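Feb 23, 2020

I have one drawer in my desk where old processors live. For years they were lying there in a biscuit tin, one on top of another, and every time I opened the tin I felt a little ashamed. So this weekend I finally decided to give them a proper place.

My first idea was to buy a plastic case with foam. I found one from Comach, but the holes were too deep and my fingers could not get the chip out again. A printed panel is better for me, as I can choose how high every edge is and how much of the chip stays free to hold.

## What I learned about holding them

I always take a processor by its two sides. The metal lid is not so delicate, but finger marks stay on it and later you must clean them away before the paste. The green border is thin, so there is not much place to press. I try to keep the chip straight when I bring it to the holder, and I go slowly. When I hurry, one corner goes in first and then everything is crooked.

The slots should be a little wider than the chip. I made my first ones too tight and had to sand them for almost 71 minutes, which was very boring work.

A light gray panel on a slotted aluminum frame is a good combination. The shapes on it can be different, a box in one place and an open bracket in another, and the chip still has a flat ledge to meet.
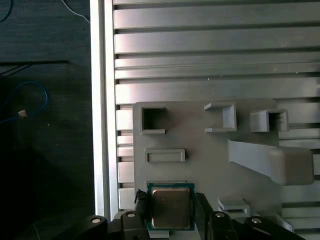
## Still to do

I want to write small labels, and I need a cover against dust. The biscuit tin is empty now. I think I will keep screws in it.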